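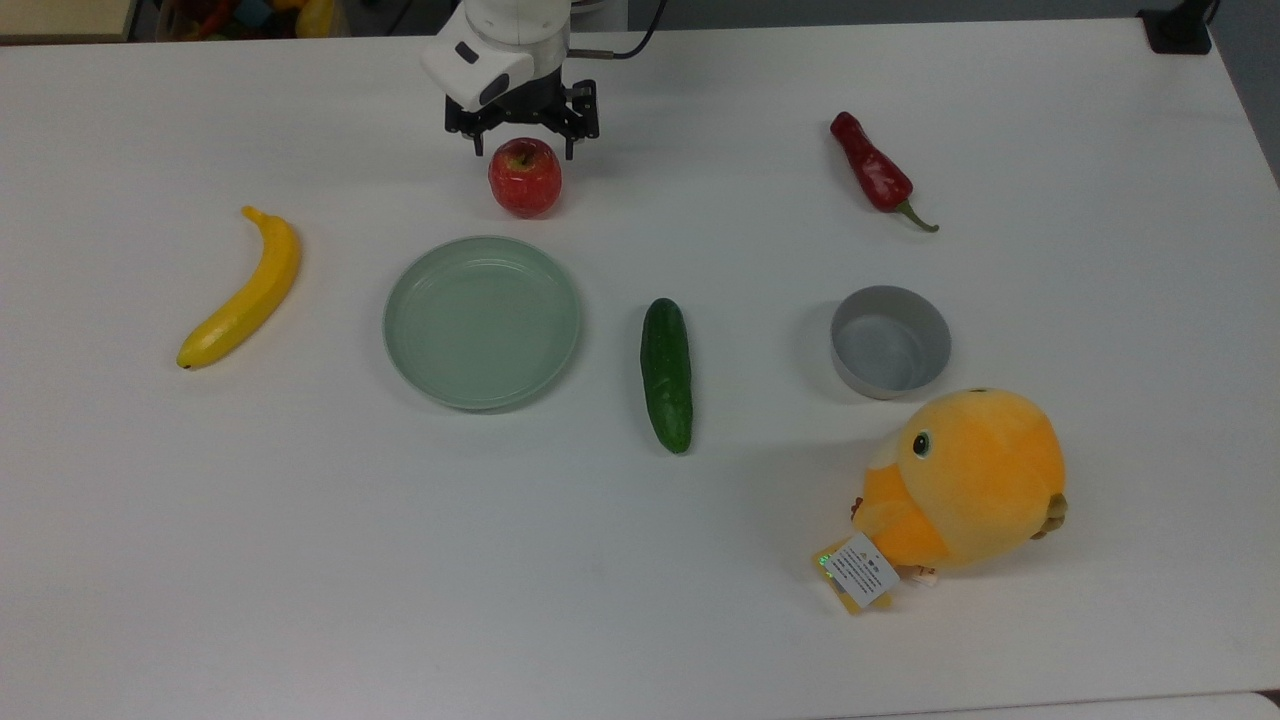

Red apple on the white table

Apples become soft and floury after short time, how to store them?
Asked by setamora_kitchen, Mar 9, 2022

Hello all. I buy apples in a big bag because it is cheaper for our family. In January they stayed good for a long time on the table, but now after 6 days they are soft and the inside is like wet flour. The skin still looks nice, so I only find out when I bite.

My apartment is warm, the heating is for the whole building and I can not turn it down. I keep the apples in a bowl together with the bananas. My refrigerator is small, a Zestik, with one drawer at the bottom, and this drawer is usually full with carrots and cabbage. Is it bad if I put apples in the same drawer? My mother always told me that apples in the refrigerator lose the taste, but she had a cold cellar and I have not.

Also I would like to know what I can do with the ones which are already soft. I have 13 of them and I do not want to throw them away.

3 answers

Answer from Hettiarachchi (accepted)

Warm air is your main problem. Apples continue to ripen after picking, and in a warm room this goes much faster than in a cold one. Your mother was right for her cellar, but for your apartment the refrigerator is better. The taste comes back if you take the apple out an hour before eating.

Please do not put them loose with the carrots. Apples give off a gas (ethylene) and it makes carrots bitter, and cabbage gets yellow leaves from it. If you have only one drawer, give it to the apples and keep the carrots in a closed bag on the shelf above. I do it like this:

1. Look at every apple and take out those with a bruise or a hole. Eat these first.
2. Do not wash the others. Wash only before you eat.
3. Put them in a plastic bag with a few small holes, and place a damp paper towel inside.
4. Check the bag once a week.

The bananas should live somewhere else, they also give off this gas and in a bowl the two fruits push each other.

It depends on the kind of apple too. Early summer kinds never keep long, whatever you do. Ask the seller for a late and hard one. And in this season the apples in the shop were maybe in storage since autumn, so they are already old when you buy them. It can be the reason why your bag in winter was better.

Answer from huveo22

just buy less apples at one time?

Answer from plum_and_pear

For the soft ones: make sauce. Peel, cut, put in a pot with 100 ml of water and cook on small fire with the lid on, until you can crush them with a fork. Floury apples are very good for this, they fall apart quickly. I add cinnamon and 2 spoons of sugar, but taste before, maybe you do not need the sugar. It can be frozen in small boxes. Leave a little space under the lid, the sauce grows when it freezes.

Comment from setamora_kitchen: Thank you, I moved the carrots to the shelf today. The sauce I will make tomorrow, I must first buy a lid which fits my pot.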